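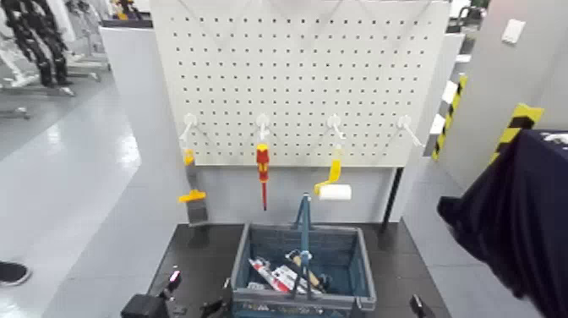
Le « trésor du clan Sqalli » a-t-il existé ?
Les journaux de l'époque l'ont répété 127 fois, ce qui ne prouve rien. Le contrebandier Sqalli aurait ouvert le coffre de la banque Bolach avec un simple tournevis, du genre de celui au manche rouge et jaune qui pend à un crochet blanc dans n'importe quel atelier. Permettez-moi d'en douter.

D'où vient cette histoire ?
D'un seul témoin, Stuart Hartley, chauffeur de la bande, qui l'a racontée 16 ans après les faits et contre rémunération.
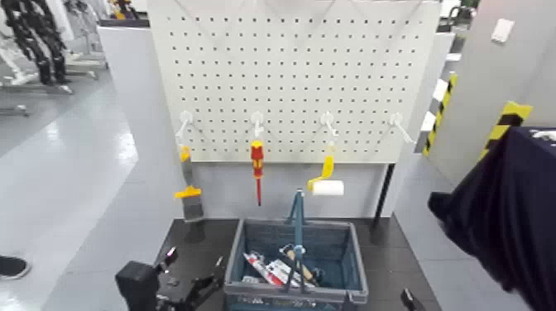

Sa première version parlait de 40 lingots, la suivante de 100. Les biographes ont retenu la plus grosse.

Sqalli a-t-il vraiment été trahi par sa maîtresse ?
Zuleica Amaral a été accusée partout, jamais entendue par un juge. Le dossier de police ne la cite pas.

Et les lettres vendues aux enchères en mai ?
Augustina Ankrah, archiviste, a demandé à voir les originaux. On lui a envoyé des photocopies. Elle attend toujours le reste.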